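Notebook, Friday, a bit after lunch

OK so the denim pile is finally getting dealt with. It has been sitting in the two gray bins by the back door since the Castillo order went out, and every time I needed the cutting table I moved the bins, and every time I moved the bins something slid off the top and ended up under the steamer. Enough! Today was hems and nothing but hems.

For whoever reads this next: the pile is all old jeans, from the Letow clearance mostly, plus a bag of odds and ends that came with the Flivska samples. We want the legs for the patchwork panels and we want the hems kept whole, because the finished edge is the best part of an old pair of jeans and it's a shame to unpick it. The plan is to use them as ready-made cuffs for the Flultico tote bags (top edge of the bag, stitching facing out, no extra binding needed). I tried it in January with a pair of my own and loved it, and then of course I wrote nothing down, so I had to work it all out again this morning.

What I started with was measuring up from the hem and cutting straight across. Fine on a straight leg. Terrible on anything tapered! The leg isn't a tube, it's a very slow funnel, and a straight cut on a funnel gives you a wavy edge as soon as you lay it out. I wasted 2 nice ones before I slowed down and pressed the leg flat first with the side seams matched. Pressing takes forever with this weight of cloth, but after that the cut comes out true.

The other thing I keep forgetting is how much a hem wants to roll. You fold it, it sits there looking good, you go get your tea, and it has opened up like a lily. Gathering is where this really shows. If the leg is pinched in tight the cloth above it just flares, and the stitched rim stands out in a cone and curls over wherever it feels like. Kind of pretty, and I did wonder about using it as a pocket shape or a little hanging pouch for the bag fronts. Parking that idea for now.

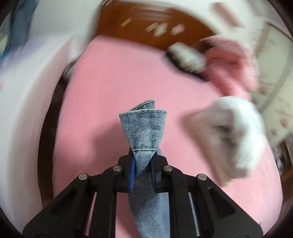 Notebook entry by the mending bench
Filed under: denim, hems, totes

The light blue is the one I'm most excited about. It has that faded, mottled wash with paler patches all through it, and you can see the diagonal of the twill clear as anything, so it's going to look great next to plain canvas. The lighter stitching runs in a double row on the rim, nice and neat, and I'd like the tote tops to show exactly that. Note to self: match the thread to the stitching and forget about matching the cloth. I did one seam this morning in blue to blend in and it looked like a repair.

Needles. I broke one going over a side seam, which is completely my fault, I was rushing. At the side seam you've got the hem folded on itself plus the flat-felled seam folded on itself and it's like sewing a belt. What worked: hammer the lump first (rubber mallet, scrap of canvas on top so it doesn't go shiny), then turn the wheel by hand over the thick bit. Boring but no more broken needles after that. We're down to 3 of the heavy ones in the drawer, so somebody please put them on the list if I forget.

Sorting, as it stands now. Light washes are on the top shelf, dark ones on the middle shelf, and anything with stretch has gone back in the bin. I can't make the stretch ones behave. They look fine until they're sewn to canvas and then the canvas puckers. If anyone has a trick, write it in the margin here, I'd love to know. The count off the tally sheet is 97 hems, including the frayed ones, which I kept for practice pieces.

Things I didn't get to: washing the second bag (it smells like somebody's garage), testing the wider cuff, and deciding if the tote straps should be denim too or if that's overdoing it. I'm leaning toward overdoing it.

The iron is off and the pressing cloth is hanging over the chair to dry. The long shears need sharpening again, they're chewing at the tips, so use the orange-handled pair until I've had them done.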